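内装仕上げ概論 第12回 配布メモ(壁紙・下地処理)

※前回の床の続きは次週にまわします。今日は壁だけ。時間おしてるので駆け足。

担当:Obradović(実習はKadrićさん)
持ち物:パテベラ、カッター、鉛筆。腰袋はある人だけ。

## 1. 今日の範囲

- 石膏ボード下地の確認
- パテ処理(下塗り・上塗り)
- シーラー
- 糊とオープンタイム
- 割付、ジョイント
- 入隅・出隅
- 見積り用の拾い方(最後に少し)

塗り壁は範囲外。試験にも出しません。

## 2. 下地

壁紙の失敗、たいてい下地。貼る技術の前にここ。

石膏ボードの継ぎ目、ビス頭、出隅のコーナー材。この三か所は必ず手で触る。目で見て平らでも、手のひらだと段差が分かる。照明を壁ぎわから斜めに当てるのも有効。現場では投光器を床に置いてやる。正面から当てても影が出ないので意味が薄い。

ビス頭が出ていたら締め直し。締めすぎて紙を破ったビスは効いていないので、抜いて少しずらして打ち直す。破れたところはパテで埋めるだけでよし。

古い壁紙をはがした場合:
- 裏紙がきれいに残っている → そのまま下地に使えることもある
- 裏紙が浮いている、破れている → 浮いた部分はカットして除去、段差をパテ
- カビ → はがして乾燥、処理剤。上から貼ってごまかさない
- ボードの紙まではがれた → シーラーで固めてからパテ

Hemvilleの改修事例では、北側の寝室で裏紙を残したまま貼って、あとから浮いた。原因は裏紙の下の湿気。結露の跡があったのに、表面が乾いていたから進めてしまった、という話。写しを次回配ります。

## 3. パテ

下塗りと上塗りは材料が違う。混同しないこと。

**下塗り**
強度重視。粒子が粗い、やせにくい。継ぎ目の溝に押し込むように。ファイバーテープを先に貼る。テープの重なりは作らない(重なったところが膨らむ)。

**上塗り**
平滑さ重視。下塗りより幅を広く取る。端を薄く消していく感じで。ヘラは寝かせぎみ。

乾燥は十分に。下塗りが半乾きのまま上塗りすると、後でやせて筋が出る。薄い壁紙、艶のある壁紙だと特に目立つ。

練りの硬さは言葉で説明しにくい。実習で覚えてください。硬化型は可使時間があるので、使い切れる量だけ練る。残った硬いのに水を足して練り直すのは禁止。去年もやった班がある。

研磨はパッドを壁に平行に。角で削るとえぐれる。紙の表面まで削って毛羽立たせないこと。粉は刷毛か掃除機で落とす。粉が残ってると糊がきかない。

## 4. シーラー

吸い込みを均一にするのが目的。パテの部分とボードの紙の部分では吸い込みが違うので、そのまま貼ると乾きに差が出る。

- 水で薄める場合は缶の表示どおり
- ローラーで塗り、角は刷毛
- 乾く前に貼らない
- コンクリート下地、合板下地は種類が変わるので別表を見る

合板はアクが出る。アク止め用を使う。これを忘れると、白っぽい壁紙に黄色い染みが出てくる。数週間たってから出るので厄介。
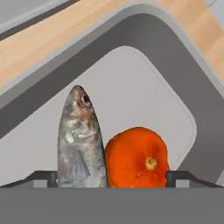

糊を付けた壁紙は、どれだけ置いてから貼ればよいのですか。

材料の説明書にあるオープンタイムに従います。紙系の壁紙は水分を吸って伸びるので、伸びきるのを待ってから貼る。早すぎると壁の上で伸びてしわになり、遅すぎると耳が乾いてジョイントが開きます。ビニル系は伸びが小さいので扱いやすいですが、それでも付けた順に貼るのが原則です。裏面が不織布のものは伸びがごく少なく、壁側に糊を塗って貼る製品もあります。

## 5. 糊

濃さ:薄いとジョイントが開く、濃いと滑らず位置合わせが大変。
夏と冬で乾きが違う。風が通る部屋は窓を閉めて作業する。早く乾かしたくて暖房やエアコンを当てるのはダメ。引っぱられてジョイントが開く。

糊付け機の場合、最初の数十センチは厚みが安定しないので捨てるつもりで。畳んだら端をそろえてビニールで養生。耳が乾くのを防ぐ。

表にはみ出した糊はすぐに拭く。水をかたく絞ったスポンジ、水はこまめに替える。乾いてから気づくと、後で黄ばむ。特に枠まわりと巾木の上。

## 6. 割付

貼り始める前に必ず墨を出す。一枚目の垂直が狂うと全部狂う。部屋の角は垂直だと思わないこと。下げ振りかレーザーで。

基準の決め方:
1. 入って最初に目に入る壁を主にする
2. 柄ものは主の壁の中心から振り分け
3. 半端は目立たない入隅へ
4. 窓と扉の上でジョイントが来る位置を確認

細すぎる半端(指の幅みたいなの)は貼りにくいし、はがれやすい。割付を半枚ずらして逃げる。

**計算例**
部屋の周長 948 cm、有効幅 92 cm の無地。
948 ÷ 92 = 10.3… → 11枚。
開口の分を引くかどうかは、残りを上や下の小壁に回せるかで判断。無地なら回せる。柄ものは柄が合わないことが多いので引かないほうが安全。

柄リピート 66 cm、天井高 240 cm、切りしろ上下で 10 cm のとき:
必要長 250 cm。250 ÷ 66 = 3.78… → 4リピート、264 cm で切る。
1枚あたり 14 cm のロス。これを忘れて発注すると最後の1枚が足りない。

同じ品番でもロットが違うと色が違う。足りなくなって追加すると、まず合わない。合わせて注文、ロット番号は箱を捨てる前に控えておく。

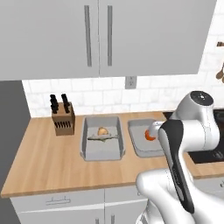
ロットの件、もうひとつ。同じロットでも巻の最初と最後で微妙に色が違うことがある。巻の順に切って、切った順に貼る。裏に鉛筆で番号と上下の矢印。ボールペンは表に染みることがあるので使わない。無地でも、品番によっては一枚ごとに上下を返す「反転貼り」の指定があるので、ラベルの記号を見てから切ること。

## 7. ジョイント

突き付けと重ね裁ちの 2 種類。

突き付け:耳がきれいに裁断されている製品。引っぱらず、寄せる。引っぱって合わせると乾いて開く。

重ね裁ち:重ねて二枚いっぺんに切り、下の切れ端を抜く。下地を切らないように下敷きテープを入れる。刃は一回ごとに折るくらいのつもりで。切れない刃だと紙が引きつれる。定規は動かさず、カッターを途中で止めても刃を抜かない。

下地まで切ってしまうと、そこからボードの紙が起きてジョイントごとめくれてくる。見た目はきれいなので検査で見つかりずらい。

ローラーは軽く。強く押すと糊が出て、ローラーの跡に艶が残る。凹凸の深い柄はつぶれるので、刷毛だけで済ませる。

## 8. 入隅・出隅

入隅で一枚を回し切りにしない。少しだけ回して切り、次の一枚を重ねるか突き付ける。建物は動く。回し切りだと乾燥で角が浮いて、丸くなる。コークは最後に細く、色を合わせて。

出隅はその逆で、巻いて貼る。角の真上でジョイントを作ると、物が当たってめくれれる。角から離れたところまで回してからつなぐ。

コンセントまわり:ブレーカーを切る、カバーを外す、貼る、対角に切り込み、内側をカット、カバーを戻す。カバーを付けたまま周りを切るのはやらない。

## 9. 材料メモ(実習室にあるもの)

- Woneck:下塗りパテ、上塗りパテ。袋の色が似てるので注意
- Krasniqi:シーラー。原液と薄め済みが両方ある。ラベル見ること
- Pivusside:ビニル壁紙、無地と織物調。織物調は重ね裁ち推奨

織物調は目地が光の向きで見える。試し貼りして、昼と夜の両方の照明で見てから決める。

## 10. 実習の段取り

Kadrićさんより。

- 各班、壁パネル一面ずつ。パテから
- 上塗りは次週。今日は下塗りまで
- バケツは洗って返す。パテを流しに流さない、沈殿させて固めて捨てる
- 折った刃は刃入れへ。ゴミ箱に入れない
- 脚立の天板に立たない

遅刻した人は下塗りの説明を班の人から聞いてください、もう一度はやりません。

## 宿題

1. 自宅か寮の一部屋を測って、割付図を描く。縮尺自由、ジョイントの位置を入れる
2. 無地と柄リピート 66 cm の両方で必要枚数と総メートル数を出す
3. ジョイントが開く原因を三つ以上、糊・下地・施工に分けて書く

提出は次回の授業の頭で集めます。図は手描き可。計算の途中も残すこと、答えだけだと減点。

訂正:前回配布の表、シーラーの乾燥時間の列が一行ずれてました。直したものを教卓に置いてあります。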